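Equipment Plan for the Tabletop Manipulation Bench
Student project report, Riravard Engineering Program
Milagros Vidal, Ilham Hidayat, Casimiro Barroso
Project advisor: Lucía Aranda
Submitted 4/29/21

12 shares | 2 comments

1. What we were asked to do

The bench currently has one arm, and the program wants a second setup ready by November so that two teams can work in the same term. Our task was to decide what has to be bought, what can be shared, and what can wait. The money available is $1,870. The arm itself is paid for separately and is not part of this report.

We started with the bench as it is used now for the kitchen task set.
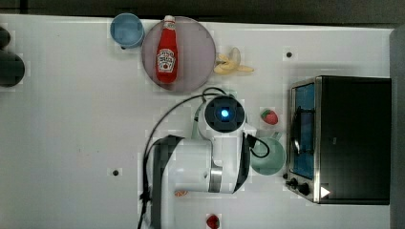 Figure 1. Arm at the kitchen task bench with cup, mug, plate, ketchup bottle and toaster oven.

2. Grippers and cables

The largest item on our list is a two-finger gripper. We asked two suppliers for prices. Estent quoted $743 with the mounting bracket and one cable included. Pacheco was cheaper for the gripper alone, but the bracket and cable were extra and the total came out higher. We recommend Estent.

Spare fingers should be ordered at the same time. They are the part most likely to wear, and a separate order later means paying shipping twice. We put 2 pairs in the budget.

Cables took more discussion than we expected. The arm has to reach the whole table, so the cables need slack, and slack cables can drag across the objects.
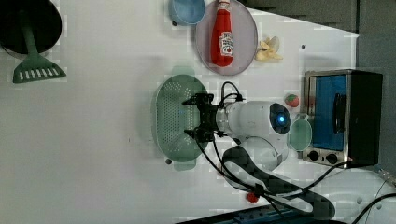
Ilham priced clips, sleeves and a longer gripper cable from the same supplier. The clips and sleeves are cheap enough to buy for both benches. The longer cable is only needed on the new one, where the controller will sit farther from the base. We left out a cable carrier because it would need new holes in the table and the shop could not give us a date for that work.

3. Task objects

Objects are a small part of the total but they affect the schedule. If the two benches use different plates or cups, results from one cannot be compared with the other. We want a full second set in the same sizes, plus replacements for anything that gets scratched or cracked. Milagros found that Plesurska sells kitchen play sets in cartons of 8. One carton covers both benches with sets left over for next year.

The toaster oven is the one object we would not duplicate right away. It takes up a lot of table space and only a few tasks use it. The teams can trade it back and forth during the first term.
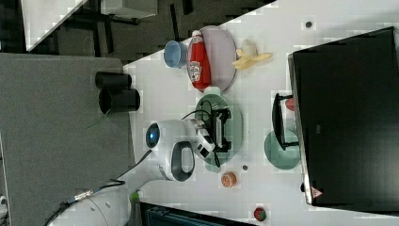

Could the second bench be delayed and the money kept for repairs on the first one?
It could, but the two teams would then have to split hours on one arm, and any breakdown would stop both projects. We would sooner buy the gripper and the objects now and put off the sleeves and the longer cable if repairs come up.

4. Order of purchase

The gripper goes first, as Estent gave the longest delivery time. Spare fingers go on the same order. Objects and cable parts can follow once the gripper has been checked on the arm. Maximiliano Bermúdez in the purchasing office needs a signed form for each supplier, and a quote older than the current term has to be requested again.

We use cookies to remember your settings. Accept | Manage preferences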